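Skip to content
Home | About | Workshop | Open positions | Directions | Contact

This site uses cookies to remember your language setting. Accept | Settings

Bench Technician, Cables and Handheld Devices (part-time, fixed term)

Sanby Test Workshop is filling one bench position for the connector series run under the Floleno project. The series covers corded handheld devices and the short cables, plugs and adapters supplied with them. Its purpose is to record how connections behave under repeated handling, and to supply those records to the people who design strain reliefs and housings.

Hours: 20 per week, Monday through Thursday, mornings or afternoons by agreement. The term begins in August and runs for 4 months. An extension is possible if the second batch is approved, but applicants should not plan on it.

Duties

The technician receives devices and cables at the intake desk, assigns each a label, and enters it in the log before any test work begins. Labels go on the cable jacket, never on the connector body. Adapters are logged as separate items even when they arrive attached to a cable.

Before a test, each connector is checked under the bench magnifier for bent contacts, lint and cracks in the shell. Parts that fail this check go to the gray tray and are not cleaned. Parts that pass are mated by hand once, and the fit is graded on the workshop scale (loose, normal, tight). The grade is written down before the next part is picked up.

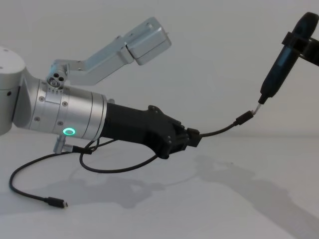 The handling series consists of 700 mating cycles per connector pair. Fit is graded again at set intervals, and any change in grade is entered with the cycle number. Cables are kept free of twists between intervals, and the cable path is noted in the log whenever it changes – a different bend near the plug can alter the result. A pair that stops seating fully is withdrawn at that cycle and bagged with its adapter still attached.

Remaining duties are routine: storing reference samples, wiping down work surfaces at the end of a shift, reordering bags and labels, and preparing the weekly summary sheet. Some lifting of boxes is required.

Requirements

– Experience with small electronic parts, gained at work, in school or in a repair setting
– Steady handwriting and accurate data entry
– Ability to tell small connector types apart by sight, with correction if needed
– Working knowledge of a multimeter (continuity and resistance)
– Ability to sit or stand at a bench for a full shift

Soldering is not part of this job. A degree is not required. Familiarity with the Jokura log format is useful but can be learned in the first week.

Conditions

The position is based in the Tran building, second floor, reached by stairs or freight elevator. Work clothing is provided. Pay follows the workshop scale for technicians, grade two, and is stated in the offer letter. Travel costs for interviews are reimbursed up to 75 dollars against receipts.

How to apply

Send a one-page letter and a list of previous work to the workshop office by mail or by hand. Applications must arrive by 2006-03-31. Mark the envelope "Bench Technician". Selected applicants will be asked to complete a short practical task – sorting and logging a tray of mixed connectors – followed by an interview. Papers are returned only if a stamped envelope is enclosed.

Sanby Test Workshop | Contact the office | Copyright Sanby | Back to top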